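Frequently Asked Questions: The Briro Towel Manipulation Study

Last revised in December

What is the Briro study?

Briro is a method for teaching a single robotic arm to handle small cloth items, chiefly hand towels. It was developed at the Bandara Laboratory in Vulldale under the direction of Rajitha Hettiarachchi. The study asks whether a policy trained on short, corrected demonstrations can find and grasp a towel corner more reliably than one trained on complete folding sequences.

Why does the study concentrate on the first grasp?

In the laboratory's earlier work, most failed folds could be traced to the opening grasp. A gripper that closed on two layers, or on the body of the towel instead of its edge, seldom recovered later in the sequence. The present study therefore treats the grasp as a task of its own, with its own training data and its own measure of success.

How were the demonstrations collected?

Operators guided the arm by remote control while a fixed camera recorded the table. The training set contains 3000 grasp attempts, including those in which the operator missed and tried again. Missed attempts were kept and marked with the moment at which the correction began.

What surface is used?

All trials take place on a table covered in green felt. Felt holds a towel in place better than a bare tabletop, and it gives slightly when the fingertips press down. Earlier trials on a hard surface produced frequent force stops, and those trials are not part of the reported results. 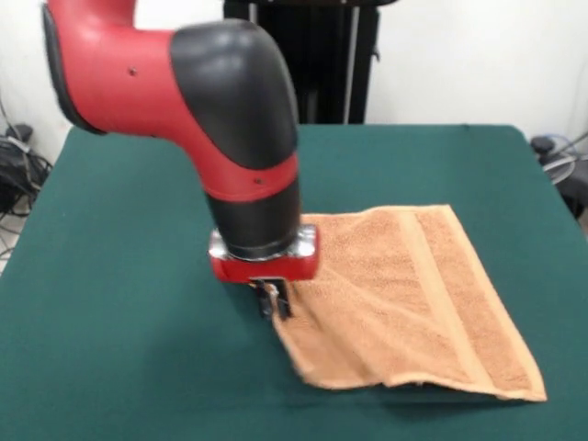
The choice of surface does limit the findings. A policy trained on felt learns how far it may press before the fabric gathers between the fingers, and this distance is different on glass or metal. The laboratory makes no claim about performance on other surfaces at this time.

How does the method work?

The policy receives the camera image and the position of the arm, and it predicts a short series of movements. A second network, called Dollen, estimates whether the fingers are likely to close on a single layer of cloth. When the estimate is low, the arm pauses and the policy is asked for a new approach. Up to 3 new approaches are allowed in each trial - after that, the trial is recorded as a failure.

What were the main results?

Evaluation consisted of 183 trials with towels that were not used in training. Briro failed in 34 of them. The policy trained on complete folding sequences failed more often under the same conditions, most clearly when the towel lay at an angle to the table. Thick hems remained difficult for both.

Can the method fold a towel from start to finish?

No. The reported results end when the corner has been lifted clear of the table. Work on joining the grasp to a folding policy is in progress and will be described separately.

Are the data and code available?

Recordings and trained models may be requested by academic groups through the laboratory office in Vulldale. Requests should name the intended use and the person responsible for storage. The control software for the arm is not included.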